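Moving a small office around while people are still working in it

Asked by mtoprak in Office Space and Fit-out
Tags: refurbishment, open plan, small business, noise

We are a firm of surveyors with one floor of a 1980s block, 1,455 square feet including the kitchen. Our lease has been renewed and the landlord is putting in new ceilings and lights, so it seems a good time to redo the layout as well. At present there are two closed offices at the window end, a meeting room that seats ten and is hardly used, and everybody else is in the dark part by the lifts.

I want to take down the wall of one of the offices, cut the meeting room in half and put a small phone room in the other half. We have had two designers in. Larkar quoted for the whole job in one go with us out of the building. Wikura say they can do it in two phases with us staying put, working from one end to the other, but their price is higher and the programme is longer.

My questions are:

Is phasing worth the money, or is it better to rent desks somewhere and get it done?
Who deals with the sprinklers and the fire alarm when a partition moves, us or the landlord?
Is carpet tile still the right thing for noise? One partner wants a hard floor all through.

Thanks in advance.
Müzeyyen Toprak

3 answers

Answer from Pell_fitout (accepted)

Taking them in order.

Phasing. Ask both firms what they have allowed for out of hours work. In a space your size the second phase is always within earshot of the first, and cutting metal stud is loud. Surveyors are on the phone a lot. We phased a floor not much bigger than yours and the staff ended up at home for most of it anyway, so the client paid for phasing and didn't get the use of it. If you can get serviced desks for the partners and let the rest work from home, I would go with one phase. Check the cost of moving the server or comms cabinet, as that is the item people leave out. If the cabinet can stay where it is and be kept powered, the single phase gets a lot easier.

Fire alarm and sprinklers. Read the licence to alter, and if you haven't got one yet, apply now. Ours took the best part of July. Usually the landlord insists on his own contractor for anything connected to the base building system and you pay for it. Splitting the meeting room means each half needs its own detector and very likely its own sprinkler head, plus a look at the air supply. A phone room with no fresh air is unpleasant after ten minutes. Your landlord is already changing the ceiling, so get your partition lines on his contractor's drawings before the grid goes up. That will save you more than anything else on this page.

Building control will also want to see it. Your designer should handle the application but make sure it is written in the quote.

Floor. Carpet tile in the work areas, hard floor in the kitchen and the strip by the entrance. If the partner insists, use a vinyl with an acoustic backing and put the money you save into wall panels. Check the height difference where the two meet.

Comment from mtoprak: Very helpful. We have not applied for the licence. The agent told us it was a formality.

Comment from Pell_fitout: It may be, but get it in writing before anyone lifts a tile.

Answer from sandhills2

I don't agree about phasing. We stayed in and it was fine. The contractor did the noisy work before 8 in the morning and put up a proper screen with a zip door. Dust was the bigger problem. Cover the printers.

On the glass, go for a better acoustic rating in the phone room than the salesman suggests. We had Arrieta screens at £205 a metre, which was the cheapest of three, and you can hear every word through the door. The glass itself is all right, it's the gap underneath. Ask for a drop seal.

Also keep one closed office if you can. We took out both of ours and had to put one back.

Answer from guest

Try Navport for desks, they do ex-showroom ones. We got ours with some 60 per cent off. Don't forget the kitchen either, ours was left till last and there was no money for it so we still have the old worktop. If you do have the budget a tall cupboard with the microwave built in gives you the counter back.
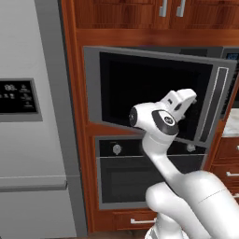 Built-in microwave in a tall wooden cabinet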